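Sample size is no cure
Methods Corner, 19 July 2021

Several readers have sent us the Trudance report on customer loyalty and asked what we make of its headline number. Not much, I'm afraid. The firm mailed its survey to 1000 households in March and got 341 back. It then reports a margin of error as if those 341 had been drawn at random. 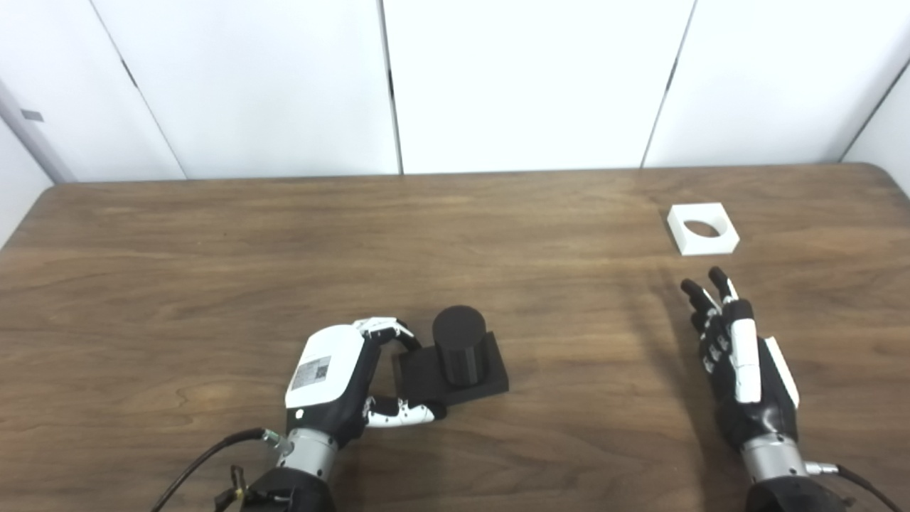
They weren't. People who mail back a loyalty survey tend to be people with strong feelings, and the usual formula has no way of knowing that. It takes the sample size and assumes the rest went fine. The report does mention weighting by age and region – in a footnote – but weights can only fix what you weighted on.

Sordale, which sells the panel software, suggests topping up the sample to almost 700. I'd save the money. More answers from the same sort of person will shrink the interval and leave the bias right where it was. A short phone follow-up with the households that stayed silent would tell us more, and I have yet to see a vendor offer one.

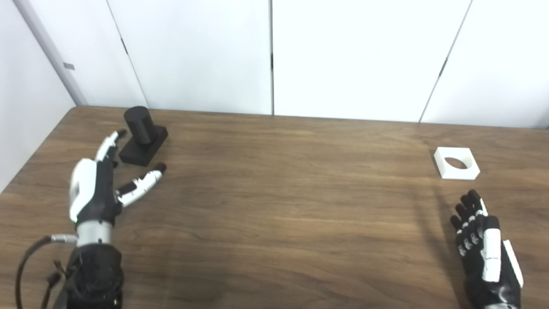 Two robotic hands, a black peg assembly and a white block on a wooden table.

Next issue: whether the Bundent scale measures anything.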